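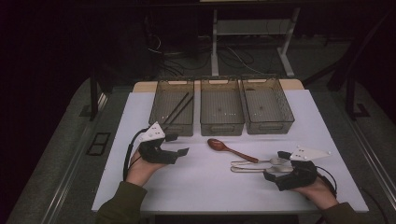 Chopsticks in the dishwasher, yes or no?
Kitchen & Dining > General chat

mallee_kate
Right, settling a household argument. We eat with chopsticks three or four nights a week and I've always chucked them in the dishwasher cutlery basket with everything else. My partner reckons this is barbaric and that they should be hand washed, dried with a tea towel and laid flat. We're down to five matching pairs out of a set of 8 and I'm being blamed for all of it. The finish has gone dull and two of them have a bend you can see if you roll them along the bench.

So who's right? And if I do need new ones, what's everyone using? Wood, bamboo, metal, the melamine sort from the yum cha place?

brinytoast
Your partner's right, sorry. Wood and lacquer both hate the drying cycle. Mine went fuzzy at the tips after one winter of it and I was picking splinters out of my rice. I wash them in a bundle, rubbing them between my palms under the tap with a bit of detergent. Takes less time than scraping the plates.

oldgumboot
Disagree with brinytoast. Buy the cheap bamboo ones, put them through every night, throw them out when they look ratty. Life's too short to be towelling individual sticks. I get the bulk pack at the grocer in Polthorpe and it lasts us most of the year.

brinytoast
That's a lot of bamboo going in the bin, gumboot.

oldgumboot
They go under the tomatoes as seedling stakes, so no, it isn't.

fennel_and_rye
We switched to stainless a while back (the Brolten ones, square at the top so they don't roll off the table) and they've been through the dishwasher every single day since. Look the same as when I bought them. Only complaint is they're slippery little buggers with anything saucy, and my mum won't use them at all because she says they make everything taste like the dentist. Noodles are fine, silken tofu is a tragedy.

mallee_kate
Ha, my partner said the exact same thing about metal, minus the dentist. Are the Brolten ones heavy? I tried a solid metal pair at a friend's place and my hand was cramping by the end of dinner.

fennel_and_rye
Hollow, so pretty light! The solid ones are awful, I agree. Ours have little grooves near the tip as well, which help a bit.

quollhouse
Fibreglass is the answer and I'm surprised it's taken this long for someone to say it. Dishwasher safe, not slippery, not cold in the mouth, don't warp. I've got the Valdebenito 906 in dark grey and my sister has the 910, which is the same thing but a touch longer. Get the 906 unless you've got big hands or you're cooking with them.

Whatever you buy, stand them up tips down with the spoons so they don't poke through the bottom of the basket. Ask me how I know. One jammed our spray arm mid cycle and the top rack came out with dried Weet-Bix still on it.

brinytoast
Tips UP, surely. If they're down they're sitting in whatever muck collects at the bottom.

quollhouse
If there's muck collecting at the bottom of your basket, clean your filter!

oldgumboot
Lay them on the top rack across the tines. Problem solved and you can both stop yelling.

pobblebonk
Came here to say the storage matters as much as the washing. We used to put ours away in a drawer while they were still a bit damp and the whole lot went mouldy in February. Now they live upright in an old 500 gram coffee tin with holes punched in the base, next to the stove. Lovely and airy. If you've already got wooden ones that have gone dull, a wipe with food grade mineral oil brings the colour back. I use the Betard board oil. Don't use olive oil, it goes rancid and you'll taste it.

mallee_kate
Would the oil fix the bent ones?

pobblebonk
No, bent is bent I'm afraid. Gumboot's tomatoes can have those.

mallee_kate
Okay, I've been shown this thread over my shoulder and there's been some smugness. Compromise is fibreglass for weeknights through the machine, and the five good wooden pairs get oiled and hand washed by the person who cares about them. Ordering the 906s tonight. Does anyone know if they come in a colour other than grey?

quollhouse
There's a dark red as well, but my sister says it shows the turmeric less than you'd hope.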